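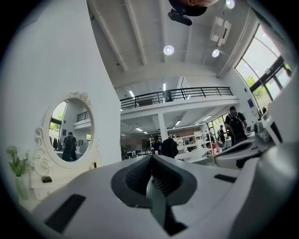 1. Before you pick anything up

Thread on house rules for hand-held gripper work. We rewrote ours at Standden over the weekend and a few people asked to see them. Posting the short version, December 7, 2020.

Rule one is walk the route. Bags, chairs and people on the move cause more spoiled takes than the gripper does. Look where you're going to stand and where you'll step back to.

2. Check the jaws

Open and close them fully, empty. Look at the ridges on the inner faces. If there's grit or a shiny patch, clean it or swap the pad. We log pad swaps on the Otar sheet, same line as the operator's initials.

3. Mirrors and glass

This section is new. The old rules from March had one line on it, "take care", and that was no use to anyone.

A mirror gets held by its edge or by its frame, never by a carved bit that sticks out. Scrolls and crests look solid and often aren't.

Close slowly, stop when it grips, don't squeeze again to make sure.

Keep your free hand near the base for the first lift. If it starts to tip, let it go back down on the table. Don't chase it. 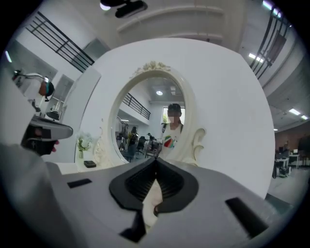
Reflections need their own rule. Anyone behind you can end up in the recording, so everyone in the room has to have signed the consent form, including people only passing through to their desk. Faces get blurred before files leave the building. Blurring is a second check and doesn't replace the form.

Also watch for screens and whiteboards in the glass. Turn the mirror a little or turn the screen off.

4. Limits

15 takes, then put the gripper down and rest your wrist. 32 takes per person per day at most. Sorncombe allow more than that and I've told them I think it's too many.

5. Stopping

Anyone can call stop. The operator puts the object down first, then asks why.

6. Afterwards

Put things back where they were, vases included. Write up drops and near misses the same day, even if nothing broke. We have 2,091 takes logged under the old rules and the near misses column is almost blank, which I don't believe.

Đorđević are reading the draft now and want the mirror section split into 2, one part for handling and one for privacy. Fair point, I'll do that. If your site has a written rule on reflections, please reply with it.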